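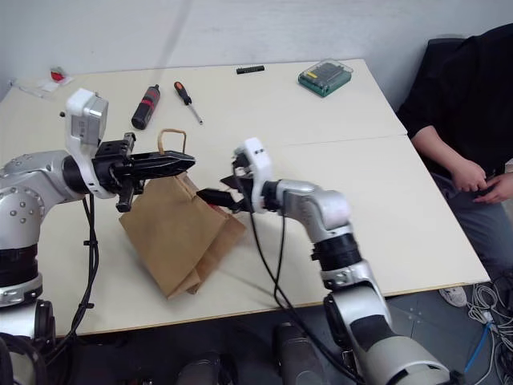 Oltmanns says the ferry logs in Clirkholm can be picked up in any order and the ending won't change. I tested it over three saves, so I'm putting what I found in one thread.

1/ There are 40 ferry logs. The menu says 40 and I have all of them. The wiki lists one more, but it's the harbor notice read aloud, and it doesn't go in your journal.

2/ Order doesn't matter for the first two chapters. I took the Cundeck logs backward on my second save and got the same dialogue from the pilot at the dock.

3/ It does matter in chapter three. If you play log 31 before you talk to the widow at Dremby, she skips her line about the lamp. You can't get it back on that save.

4/ The ending itself is the same. So Oltmanns is right about that part. What changes is one line in the last letter, where the pilot either names his brother or just writes "him." 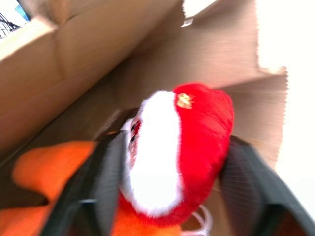 Nerea Campos
Sunday, 9:40 PM

5/ Log 17 is the one everybody asks me about. Go into the customs house at Cundeck, up the back stairs, second room. It's on the windowsill behind the shutter. You have to close the shutter to see it.

6/ Transcript of log 17, as I hear it: "Fog again. We carried 197 across and the book says 200. I have asked the clerk to leave the book alone until I can speak to the families."

7/ The subtitles say "leave the boat alone." I think that's a typo. He says book.

8/ The passenger book in chapter four has 451 names in it if you page all the way through. The three missing ones are on the last page, in different handwriting.

9/ I still don't know who wrote them in. The clerk's G looks close, but he's supposed to be gone from Dremby by October, and the page is marked after that.

10/ Saves one and two were on the old patch. Save three was on the new one. The widow's line worked the same on both.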